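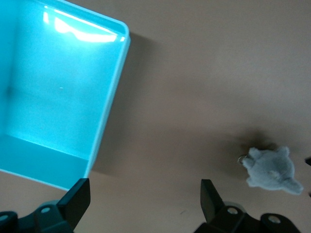
Wrist view, jaws open. Turquoise bin on one side, grey plush keychain on the other. Ernham open day, pick-and-place bench.

1/ Spent the afternoon at the Ernham open day. Four benches, one proper talk, a lot of standing behind people. Notes follow, mostly on the bench above, where I stayed longest.

2/ The task is dull on purpose. Soft object on a table, open bin next to it, two-finger parallel gripper. Pick up the object, put it in the bin, go home. The visitor-facing card said "tidying". Fair enough.

3/ Soft toys are a worse test piece than they look. The body squashes, so the width the fingers close to tells you very little about whether the grip is good. You can close on a fold of fabric, lift, and lose it halfway across.

4/ The key ring makes it worse again. It's thin, it's shiny, and it moves separately from the toy. Close on the ring and the toy swings underneath, and the release point over the bin is then wrong by the length of the swing.

5/ I asked whether they treat ring and toy as one object or two. One, for the demo. The grasp is scored on the plush part only and the ring is ignored unless it ends up between the fingers. Then it opens and tries again.

6/ They were running everything off a Cilolo controller with their own grasp planner on top. The planner is called Pallimitz. I didn't ask why and the slides didn't say.

7/ Pallimitz proposes 24 grasps per attempt and throws out any that would put a finger into the table or the bin wall. The best of what's left gets executed. No learning during the demo; the weights were fixed in January.

8/ Cycle time was 12 seconds on the display, pick to release. Slow next to anything in a packing hall. The arm was speed-limited for the public and they were clear about that when asked.

9/ Their running tally stood at 216 attempts when I arrived. They logged failures on the same sheet as successes, which I wish more stands would do. The failure column had three headings: missed, dropped, stopped by hand.

10/ On glare. Glossy plastic under overhead lights gives you a white band along the inside wall of the bin, easy to see in the picture. A depth camera that relies on projected light often returns nothing there. A colour camera returns white and carries on.

11/ Their fix is crude and I like it. The bin is found by its rim only. The inside is never measured, so the glare doesn't matter. The cost is that the arm has no idea how full the bin is, and drops from the same height every time.

12/ Shadows got a question from the row behind me. Beige table, grey toy, soft shadow beside it. Apparently early versions would now and then aim between toy and shadow. Training with the lamps moved about sorted most of it.

13/ The wrist camera always has the fingers in view at the bottom. You lose some picture, but you also get a free check on where the fingertips are relative to the object. They use it for the last 8 centimetres of the approach and trust it over the arm's own position reading.

14/ The talk was from McPhee, who supply the finger mounts. Mostly about wear, fastener torque and how often to re-check it. Dry, useful, badly attended. Slides promised by email.

15/ Best question of the day, from a teenager: what does it do if there are two toys touching? Reply: it picks whichever has the higher score and sometimes gets both. Two in one grip is logged as "dropped" whatever happens next, for lack of a fourth heading.

16/ Things I'd want to see next time: a bin that isn't the strongest colour on the table, a patterned cloth underneath, and the tally broken down by object. An overall figure hides a lot when half the objects are easy.

17/ For anyone going to the next one: parking is behind the main building, the tea runs out by three, and the bench staff are much easier to talk to in the last hour. Bring a pen, the feedback forms are on paper.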